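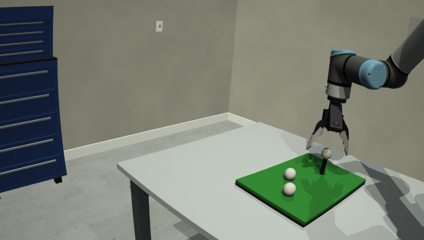
Three pale balls and a square of green.

I gave up keeping score at mini golf last September, and I'm never going back! My sister-in-law still pencils in every stroke at the Ralbridge course (2 bucks extra for the scorecard, by the way), and by the windmill she's fuming. Me, I'm looking at the ducks. I think games got worse when we started treating them all like finals.

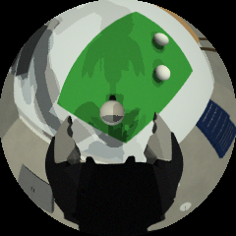

One ball up close, two farther off.

So leave the pencil in the box. Take the silly shot off the wall, let the kids go twice, and get ice cream after.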